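Robot teaching by demonstration

Robot teaching by demonstration, also called programming by demonstration or demonstration-based teaching, is a group of methods in which a robot acquires a task from examples performed by a person. The person either moves the robot's own arm through the task by hand or drives it from a distance with a second device. The recorded motions are then replayed directly or used to train a control program, commonly called a policy, that can handle object positions not found in the recordings.

The approach is distinct from conventional robot programming, in which an engineer writes out positions, speeds and conditions as code or enters them at a control panel.

Hand guiding

In hand guiding, also known as kinesthetic teaching, the operator takes hold of the arm and moves it. The motors are set to offset the weight of the links, so that the arm can be pushed with little force and stays where it is left. Joint angles are recorded at fixed intervals, and gripper opening is recorded along with them.

Hand guiding needs no extra hardware and gives the operator a direct feel for contact. It has two main drawbacks. The operator's hands and body may block the cameras, which spoils the images for later training. Guiding two arms at once is also difficult for one person, and tasks that need both arms are usually taught by other means.

Remote control

In remote control, or teleoperation, the operator's motion is measured by an input device and sent to the robot. Common input devices include hand-held controllers tracked in space, instrumented gloves, and leader arms. A leader arm is a lightweight copy of the working arm with the same joint layout; the working arm, called the follower, copies its joint angles.

Operators may stand beside the robot or sit in another room with a video feed. The delay between input and motion is a limiting factor. Long delays lead operators to move in short steps with pauses between them, and a policy trained on such recordings tends to reproduce the pauses.

Task objects

Early sessions with a new robot generally use simple objects on a flat surface. Foam blocks are widely used. They tolerate a hard grip, do little damage when dropped and can be told apart by color. Typical exercises are picking up a single block, setting blocks end to end, forming a row, and moving blocks into a bin or tub. 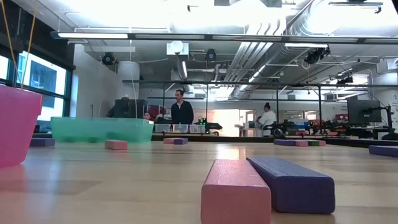
KERKUMARI, September — The Belkadi block set, named after the workshop in which it was first put together, is a teaching exercise built on tabletop sorting and lining up. Its first release held 1625 recordings; the second, prepared by Siham Fahmy and Rachid Hajji, holds 3109. Blocks are given new starting positions between recordings, and each recording ends when the operator signals that the arm is clear of the table. Pink and purple blocks make up most layouts, with green used less often. Shiny surfaces are kept in the set on purpose, as reflections from overhead lights are a known source of error in locating objects.

Recording

A single recording is called an episode. It normally contains camera images, joint positions, gripper state and the commands sent to the robot, all marked with a shared clock. Cameras may be fixed above or beside the workspace, mounted on the wrist, or both. Fixed cameras show the whole layout but lose detail at the fingertips, while wrist cameras have the opposite weakness.

Episodes are reviewed before use. Failed grasps are removed in some projects and kept in others. Ilham Ragab, in the notes to the Nundia recording format, advises keeping a failed grasp if the operator corrects it within the same episode — the correction shows the policy how to recover — and removing it otherwise. The same notes set 62 accepted episodes as the smallest number for a trial run on a single-block task and 1000 for a task with several steps.

Operator effects

Two operators rarely perform a task the same way. One may approach a block from above and another from the side, and averaging the two can produce a motion that matches neither. Training methods that represent several possible motions at once reduce the problem but do not remove it.

Touran Ghaffari and Tamara Olteanu, working with the Brovska leader arm, divided operators into those who planned the whole path before moving and those who adjusted along the way. Recordings from the second group were longer and contained more corrections. Brovska training sheets now tell new operators to practice each layout before recording begins.

Limitations

A policy learned from demonstrations is limited by what the demonstrations contain. Changes in lighting, table height or camera position can lower its success rate even when the task is the same. Small errors may also build up during a run and carry the arm into positions that no operator recorded. The usual remedy is to let an operator take over at that point and add the corrected motion to the training set.

See also

Gripper
Leader arm
Motion planning
Teach pendant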